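Print this article | E-mail to a friend

25th October
By our features desk

The long way round to Grarton

There is a particular pleasure in a village walking festival, and I have been trying all week to put my finger on it. It might be the tea. It might be the fact that you are allowed, for one whole day, to wander through other people's farmyards with a map round your neck and be waved at.

Grarton has held its autumn walk for 30 years now, and the route has hardly changed in all that time: out past the chapel, up through Presside woods (muddy, always muddy) and home along the river, 9 miles if you don't get lost at the second stile. I did get lost at the second stile, and had a lovely chat with some sheep.

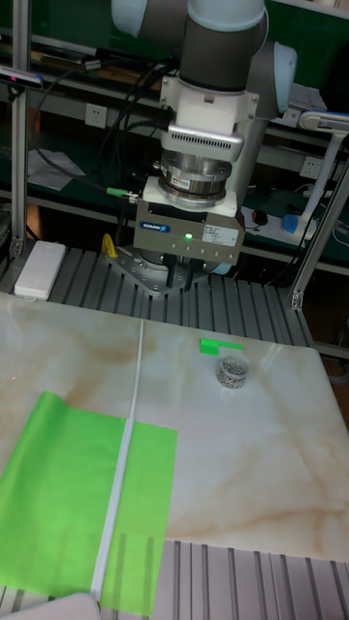 One walker I fell in with by the river had firm views on all this. The old route was better, she told me, back when it went over the top by Pirkari farm and you earned your soup, and she would go on saying so every year until they put it back.

I have some sympathy, although my knees don't. The Pirkari path was closed one wet April after the bank slipped, and the lower way has been used ever since. It is gentler, and it has brought in families with small children and a good many dogs, so that 200 people set off from the green this year. The soup is leek and potato, by the way, and you should have the second bowl when it's offered!
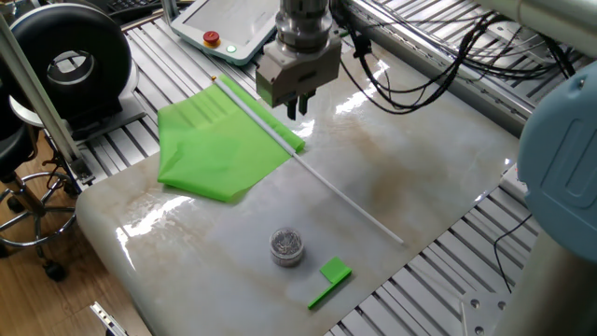 A small green flag on a white pole.

If you fancy going next year, book early. The bus from Zarei runs only twice in the day, and it fills up quickly with walkers in large boots.

Related items
Five easy strolls from Zarei station
Presside woods in bluebell time
Looking after your walking boots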